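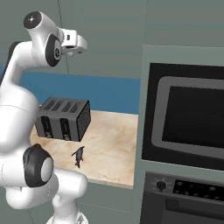 Wimdale Forum > Simulation and Planning > Planner refuses pre-grasp near the toaster, works everywhere else on the counter

Started by niltent_user
2025-02-17

Hello all. I am using Wimdale with the kitchen scene and the seven-joint arm, and I have a problem with motion planning that I do not understand. The screenshot on top is the start pose of every trial. The task is simple: go from this pose to a pre-grasp above the small dark figurine on the counter, then go down and close the gripper.

If I move the figurine to a free part of the counter, the planner finds a path every time. When the figurine stands where you see it, in front of the toaster, I ran 100 trials and 51 of them ended with "no valid goal state". The random seed is the only thing that changes between the trials. The planning time limit is 2 seconds.

What I tried already:
- a longer time limit (no change)
- smaller step for the edge checking (slower, no change)
- turning off the collision check for the toaster only (all trials pass, but of course then the hand can go through the toaster)

So it is the toaster, but by my eyes there is enough space for the fingers. Is my collision padding wrong, or is it the sampler?

etateo_k
Re: Planner refuses pre-grasp near the toaster

The message says goal state, so the path search did not even begin. Your inverse kinematics gives a solution, the solution is in collision, and the request is thrown away. A longer time limit cannot help with this.

Which shape do you use for the toaster in the collision world? If it is the convex hull from the automatic import, look at it in the debug view. I had a toaster model where the hull stood out on the lever side much more than the real mesh.

niltent_user
Re: Planner refuses pre-grasp near the toaster

Thank you. It is the automatic hull, yes. I looked now and the hull is a little bigger than the body on the side with the levers, but the figurine is still outside of it. With padding added they almost touch.

My padding is 12 mm on all objects. I took this value from the Palacios config because there it was working well.

counterclock
Re: Planner refuses pre-grasp near the toaster

I would not blame the hull first. Padding of 12 mm on everything is a lot for a scene with things standing close together. Is the padding applied also on the figurine? If it is, your fingers are in collision with the object they want to grasp, and only some wrist angles survive.

Also, your figurine is narrow and the head is pointed and leaning to one side. Does your grasp generator take the center of the bounding box? With a leaning shape the center is not where the body is, and the fingers come down more to one side than you think.

etateo_k
Re: Planner refuses pre-grasp near the toaster

I do not agree about the padding. If the padding on the figurine was the reason, it would fail also on the free part of the counter, and he wrote that there it works every time. The difference between the two places is the toaster and the wall behind. Please keep to what the test says.

counterclock
Re: Planner refuses pre-grasp near the toaster

On the free part of the counter the sampler has all the wrist angles to choose from. Near the toaster half of them are blocked. Then the padding on the figurine takes the rest. Two small restrictions can be harmless alone and still kill the goal together. I say it is both.

niltent_user
Re: Planner refuses pre-grasp near the toaster

I made the test, so you do not need to argue :)

Padding removed from the figurine, toaster hull not changed: still many failures, but clearly fewer.
Padding back on the figurine, toaster changed to a plain box fitted by hand: also fewer.
Both changes: no failure in the same 100 seeds.

So it seems you were both a bit right. What surprised me is that the failures depend on the seed at all. The goal is one pose. Should it not always pass or always fail?

etateo_k
Re: Planner refuses pre-grasp near the toaster

With seven joints one hand pose has infinitely many arm solutions, the elbow can swing around. The solver starts from a random joint vector and returns the first solution it finds. If this one is in collision, the request fails, although another solution could be fine. Look for the option to retry with new start vectors, in the kinematics section of the config. By default it is one attempt.

OK, I accept the point about the two restrictions.

planar_pete
Re: Planner refuses pre-grasp near the toaster

Reading this with interest because I have the same kitchen. One thing was not mentioned: check which link is in collision before changing any shapes. In my case it was not the fingers, it was the elbow against the front of the counter. The arm is mounted low and close to the counter, and some elbow solutions go straight into it. The contact report gives the names of the two bodies. I spent a long time making my object meshes nicer and it was for nothing.

I would also not remove padding only to make a test pass. In simulation it looks fine, and later on a real arm the calibration error is bigger than the space you left.

niltent_user
Re: Planner refuses pre-grasp near the toaster

Good idea, I printed the contact pairs for the failed seeds with the old settings. Most are finger with toaster and finger with figurine. A smaller part is forearm with counter, which I did not expect, and these also disappear when I allow more attempts in the solver.

About the padding: I agree for the toaster and the oven column, there I keep it. For the object to be grasped I think it makes no sense to have padding in the last part of the approach. I will switch it off only between pre-grasp and closing of the hand.

counterclock
Re: Planner refuses pre-grasp near the toaster

That is how I do it also. Remember to switch it on again after the lift, when the figurine is attached to the hand. If you forget, the planner can pull it very close along the side of the toaster on the way out.

planar_pete
Re: Planner refuses pre-grasp near the toaster

I still keep a small value, even for the target. But it depends on your gripper opening, so do as you like.

niltent_user
Re: Planner refuses pre-grasp near the toaster

Settings which I use now, if somebody finds this thread by search:

- toaster: box fitted by hand, padding as before
- target object: no padding during approach, on again after attach
- kinematics: several attempts with random start, keep the first one free of collision
- contact report written to the log for every failed goal

I did not yet change the grasp center for the leaning head. The hand comes down a bit to one side, as counterclock wrote. I will open a new thread for the grasp generator when I have numbers.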